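16th February

Toast again! I know, I know. I had such plans for this week's lunches (there was going to be soup, there were going to be lentils) and then I opened the fridge at noon and it was half an onion and the end of some cheese, so toast it is. I don't even mind. I've been writing in this thing since November and if I flipped back I bet a third of the entries would mention bread.

This is the new loaf, the seeded one from Modton that I kept walking past because it costs more than my usual. It's so good. It has proper flavor before you put a single thing on it, and the crust is thin, so you don't get that fight at the end of every bite. I had one slice plain, standing up, before I'd even sat down to write this. The bag says 224 calories for two slices and I've decided not to look at the bag again.

Settled on the purple plate, since the big ones are all in the dishwasher and I like it better anyway. One slice at a time is my new rule, so that the second one is hot when I want it. Then the usual question, mustard or ketchup, and I had both bottles out like it was a cookout. 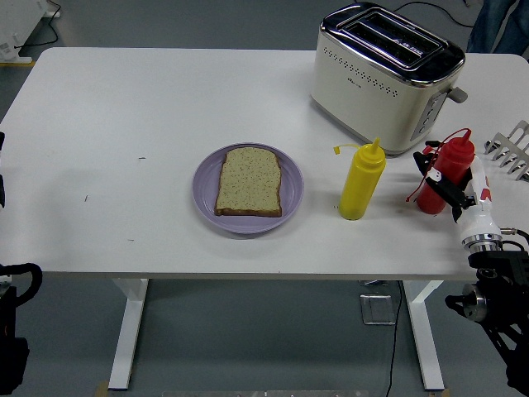
The great condiment debate

I love a squeeze bottle. I grew up with jars and a sticky knife, and the first time I bought the plain plastic kind with the pointy tops I felt like I owned a diner. Yellow for mustard, red for ketchup, and the little caps on their straps so I can't lose them down the back of the stove (I lost so many lids at the Kanaan apartment, it was ridiculous).

Ketchup on toast is a childhood thing and I'll defend it, but only with cheese melted on top. Mustard goes with more. Mustard and a fried egg, mustard and leftover ham, mustard and that end of cheese if I slice it thin enough. There's a recipe I tore out ages ago for toast with mustard butter, where you mash the two together with a bit of black pepper and let it sit overnight, and I keep forgetting the overnight part. Tonight I'm doing it. I've put the butter out so it'll be soft.

The toaster is still my favorite thing I've bought for this place. I went back and forth for ages over the cream one or plain steel, and I'm so glad I went cream. It makes me happy in the morning before I've had any coffee, and the shiny top cheers up a gray day. I do need to empty the crumbs. I keep saying that. The seeds from this loaf get everywhere, so it'll have to be this weekend, and I should wipe the chrome while I'm at it because it shows every fingerprint.

I like the white table too, now that I've quit piling mail on it. You can put one plate down and it feels like a meal.

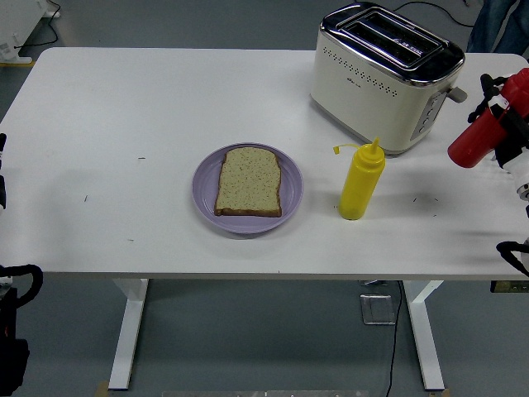

My sister called while I was eating and said that seeded bread ought to go in the freezer, sliced, the day you buy it, and come out one piece at a time straight into the toaster. She says hers never goes stale that way and she hasn't thrown out a heel in years. I said I'd try it, though my freezer is mostly peas and ice at the moment. She also thinks mustard on toast is disgusting, so we left it there.

More bread tomorrow, then, and eggs, and something green. Must remember pepper for the butter.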